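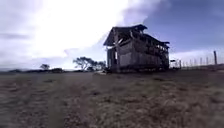 Fig. 7. Old two-story house in an open field.

7. Moving mailboxes off the old mail server

Plan on reading this section twice before you touch anything. The Plerex migration tool is quick, and it is just as quick at doing the wrong thing.

Before you begin

You need an administrator account on both the old server and the new Temier host. A regular account will let you get as far as step 5 and then stop with a message that says "Unexpected condition." It means permissions.

1. Sign in to the old server and open the Plerex console.

2. Export the mailbox list. Save it as plain text. Spreadsheet programs like to turn account numbers into dates, and the import will believe them.

3. Remove any mailbox larger than 50 GB from the list. Those go separately (see section 8).

4. On the Temier host, choose Connections, then Add Source, and enter the full name of the old server. The short name passes the connection test and fails on the first real mailbox.

5. Load the list and pick a batch size. The default is 35. On older hardware, use 8.

6. Select Trial Run and read the log to the bottom. The word "Completed" in the first line refers to the log itself.

7. If the log shows no skipped items, select Move.

CAUTION: Do not close the console during a move. The Cancel button is safe – the X in the corner is another matter, and Rosalba Valentini in support has already heard about it from several of you.

Note: Shared calendars move after the mail does. For a while people will see their meetings in neither place, and a few may seem pleased. Leave the calendars alone until the status reads Synced.

Note: If your site still uses the Tsang connector, turn it off before step 4 and leave it off. Version 7 of the tool replaces it. The menu item remains, grayed out on some screens and fully clickable on others.

Address books with custom fields need the mapping file written by Ching-wen Kwok. It is in the Plistalska folder on the install disk, under Extras.

Section last revised February 23, 2022.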